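IRKCOMBE LANE GARDENERS
Minutes of the end-of-year meeting, held December 29, 2025

Typed up by me, the minutes secretary, from a notebook that got rained on, so if I've missed your best line you can have it put in next time.

Start and apologies

We kicked off a bit after seven in the side room at the hall, with the windows open and every fan going. Good turnout for that dead week after Christmas! Apologies came in from the usual beach-goers and from both of the people who share plot 9, who are away with the caravan until school goes back. I said I'd pass on anything that affects them, and as you'll see below, quite a lot does.

Minutes of the last meeting

Taken as read, with one correction. I wrote that the compost bays would be "turned weekly" and what was agreed was "turned when somebody is down there and feels up to it". I've fixed it in the folder. Everybody happy, moved and seconded.

Water

This took up most of the night, so get comfy.

The tank by the back gate is down to the second ring and we haven't had proper rain in weeks. The mains tap still works but the meter has been galloping, and the last bill made my eyes water. It was put to the meeting that we go to hand watering before 10 in the morning and after the sun's off the beds, and leave the sprinklers coiled up until the weather breaks. There was some grumbling from the top end, where the soil is all sand and you can practically hear the water running through it. Fair enough too, I'm up that end myself and my zucchinis look like old socks by lunchtime.

After a lot of back and forth we agreed on this: hand watering for all plots, drip lines allowed if they're on a timer, and the top row can have an extra can each in the evening on days over 30. On days over 40 anyone can water whenever they like and please do your neighbour's seedlings while you're at it. We'll try it until the end of January and see how the tank's looking.

Somebody asked who decides whether it's over 30, as the thermometer on the shed door reads high in the afternoon sun. We're going by the forecast on the radio in the morning. If the radio says 30, it's 30, no arguing at the tap.

Mulch came up as well, as it always does. The pea straw in the corner of the car park is for everyone, but the bales closest to the fence were bought by one plot holder for their own strawberries and have been slowly vanishing. No finger pointing, but if you've had some, pop a fresh bale back. I've put a bit of pink string around the ones that are private.

The pump

The little Trumis pump on the tank has been cutting out again. It runs nicely for ten minutes, thinks about it, and stops. Two of us had the cover off on the weekend and cleaned out a truly disgusting amount of leaf sludge, and it was better for a day. The question was whether to keep fiddling or get a new one. The feeling in the room was to keep fiddling until after the hot spell, because the shop can't get one in before then anyway and nobody wants to be without it in the middle of summer. I'll ask about a second-hand one in the meantime. If you find it stopped, switch it off at the wall, have a cup of tea, switch it back on. Please don't kick it (there's a dent).

Tomatoes and the fruit fly business

We've had fruit fly in at least one plot in the bottom row, so this is the nag part of the evening. Pick up your fallen fruit every time you come down. Don't put it in the compost bays, bag it, tie it, leave it in the sun for a few days and then bin it. Nets are best but they need to be tucked in at the bottom, and I say this as someone who spent a whole morning netting my Sulemana plum tomatoes beautifully and left a gap you could put a cat through.

On that subject, the Sulemanas have been the success of the season so far. For anyone who missed out, it's what we've all been calling the seedlings that came up from the jar of seed left on the shed shelf with that name on the lid. Long, meaty, not much juice, and they don't seem to split when you forget to water for two days. I'm saving seed from my best plant and I'd love two or three other people to do the same, so we're not relying on me. Pick the fruit from a healthy plant, let it get properly ripe, scoop the seeds into a jar with a bit of water and leave it a few days until it goes scummy. Rinse, dry on a plate, and for goodness' sake write the name on the packet. Mine go on baking paper, as they stick to kitchen towel like glue.

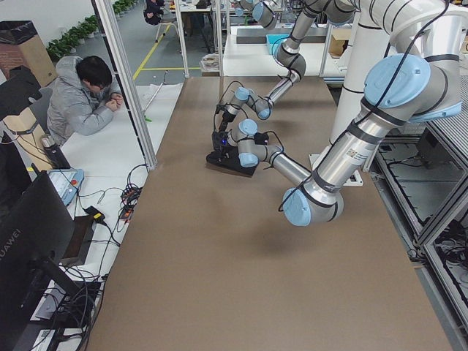 Page 3

The seed swap is set down for April again, on the grass if it's fine and in the side room if it isn't. We'll want the trestles from the hall, and I've already put our name on the sheet. Same rules as last time: bring what you've got, take what you'll plant, and label things with the year as well as the name. There was a lovely long discussion about whether garlic counts as seed. It does now! Broad beans are always the first thing to go, so if you've got plenty please hang on to a good bagful and don't eat the lot.

I also raised the idea of a soup table, like we did the year before last. Happy murmurs all round. I'll do a pumpkin one, and there were offers of a lentil and something green. We need bowls. If you have old ones you don't want back, there's a box under the bench in the shed.

The shed

Now, the shed. It needs a tidy and we all know it. The long-handled tools are in a heap behind the door, somebody's gumboots have a family of spiders in them, and the good secateurs have been left out overnight more than once. We agreed on a working bee on the first cool Saturday we get, and I'll send a message round the day before. Bring gloves and a bucket. I'll bring slice.

The door is also sticking. One suggestion was to plane the bottom and the other was to wait until winter, when it'll presumably stick in a completely different spot. We're waiting.

Weed killer and what's on the shelf

A bottle of Plident turned up on the top shelf and several people wanted to know what it is and who put it there. The label's so faded I couldn't make out more than the name. Until somebody owns up and tells us what it's for, it's in the locked cupboard and it isn't to go on anything. We're a no-spray garden in any case, apart from soap and the odd bit of copper on the fruit trees. If it's yours, give me a ring, I won't be cross.

While I was up there I threw out the cracked spray bottles and two tins of something that had gone solid. The slug pellets have gone as well, because of the blue-tongue that's living under the rhubarb. He (or she) does a better job anyway.

Paths and edges

The path between the middle rows is getting narrower by the week, mostly because of my nasturtiums and next door's pumpkin. I've promised to cut mine back. The pumpkin is staying put as it has fruit on it, so please step over it and watch the wheelbarrow. The rule is still that a barrow has to be able to get through every path, and we'll go back to that properly once the pumpkins are in.

Couch grass along the north fence is creeping in again. We talked about cardboard and woodchip, and the woodchip is free if you can cart it. A person with a ute put their hand up, bless them, and will get a load once the heat dies down.

Vacant plots

One plot is coming up at the shady end. Good for leafy things and hopeless for capsicums, so whoever takes it should know that first. It goes to the next name on the waiting list and I'll be making that call in the new year. It needs a dig and there's bindweed in the corner, so a few of us offered to give it a hiding before it's handed over.

Anything else

The tap washer near the lemon tree is gone again. I've got a packet of washers in my glovebox and will do it this week.

Chooks were raised and put off until next time, same as last time.

Thanks to whoever left the apricots on the bench. I had four on the way home and they were perfect.

Jobs to do

Me: washer, message about the working bee, ask after a pump, ring the next name on the list, cut back nasturtiums.
Top row: keep an eye on the tank and shout if it gets below the second ring.
Bottom row: nets on, fallen fruit up.
Everybody: save some seed, bring back the stray pea straw, look for old bowls.

We finished up just before 9 and stacked the chairs. Next meeting is when the tank trial ends, same room, and I'll put the date on the shed door.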